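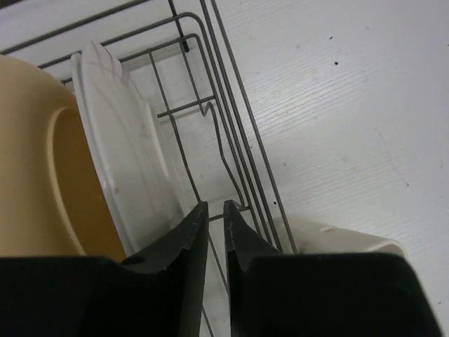
Wrist camera, right arm, plate in the rack.

Notebook, August, open day at Olunstead

Writing this up the same evening while I still remember it. Doors at 10:00, last group out a little after 4:00. The front desk clicker said 709 for the whole building. Our bay ran the dish demo all day, 54 runs that made it into the log. There were a few more in the morning before I remembered to start the logger, so those are lost.

Setup was the same as the rehearsal. Wire rack on the table, white plate, a few other plastic pieces to give people something to look at. Task is to take the plate by the rim, move it between table and rack, and let go. Wrist camera feed on the big monitor so the back row could follow. I had doubts about the monitor but it was the right call. With 28 people in a group, the ones behind the second row see mostly shoulders.

Speed was set to 60 percent for the visitors. Benoît Gilbert from Mamberg asked to see full speed, so we did two runs at full for him over lunch when the bay was closed. One good, one where the plate caught a rail on the way in and the arm stopped on the force limit. Reset took under a minute. He was more interested in the stop than in the good run and asked for the force trace. I told him I would send it. TO DO.

Log for the day, counting only the 54:

Clean placement, no help: 44
Placed but leaning on the wrong wire, counted as OK: 5
Force stop on contact with rack: 3
Missed grasp, retried by itself and got it: 2

No drops. The leaning ones all came after 2:00. I think the rack crept across the table during the day. We had it on bare table with no stops. I pushed it back to the tape marks twice and should have done it between every group. Next time put rubber feet or a clamp on it. If the Bhuiyan people want to borrow the demo in the fall, this needs to be fixed before it leaves the building.

The grasp was better than I expected. Fingertips come in low on the rim and close on a thin edge, and the planner picks the side facing away from the rack so there is room for the knuckles. The glossy plate was the thing I worried about most, with the overhead lights on. In rehearsal the depth map had a hole in the middle of the plate on nearly every frame. Today I turned off the row of lights directly over the table and the hole shrank enough that the rim fit was stable. Keep that as standard for this demo. Write it on the card taped to the cabinet.
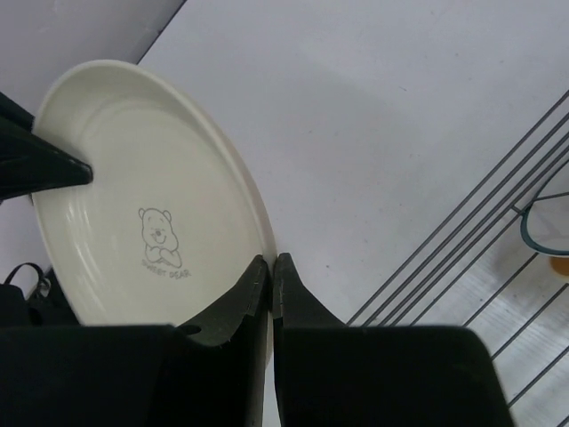 Why pick the plate up by the rim and leave the flat part alone?
The rim gives the fingers two surfaces to close on, and a parallel gripper has nothing to hold on a flat face without suction.

I got that one in nearly every group, so it should go on the handout. Other things people wanted to know, from memory: how much the arm costs (I gave the range from the price sheet), whether it can do glasses (sometimes, clear ones are bad), whether it learns from its mistakes during the day (it doesn't, the policy was frozen last week), and what happens if you put your hand in. For the last one I showed them the light curtain with a broom handle. Arm stopped each time. The kids liked that more than the plate.

One teacher asked how many demonstrations it took to train. I said 81 for this plate and rack, on top of the base model, and she wrote it down. I checked afterward and 81 is right for the set we kept. The number we recorded was higher, but I don't have it here.

Orkano had the bay next to ours with the bin sorting line. Their compressor is loud, and from the left side of our barrier you could not hear me at all. I moved over to the right after the second group and talked from there. Ask for a different bay next year or bring the small speaker.

Hardware notes:

Wrist camera mount loosened a little, noticed it at the 1:00 break. Image had rotated by a degree or two compared with the morning. Tightened and ran the quick calibration, residual was fine. Might explain one of the missed grasps, can't say for sure.

Right finger pad is worn at the tip. Still usable. Spares are in the second drawer, two sets left, order more.

Gripper temperature normal all day. Arm controller gave one joint 4 warning at startup, cleared on restart, did not come back. Same warning as in rehearsal, so it should be looked at.

Before the next demo:

Fix the rack to the table
Start the logger BEFORE the doors open
Force trace to Benoît, both full speed runs
New finger pads
Thread lock on the camera mount screws
Handout, one page, with the rim question and the training number
Joint 4

Rack and dishes are boxed on the shelf by the door. Arm is parked and powered down. Logs are copied to the group drive in the open day folder, wrist video is still copying and I'll check it in the morning.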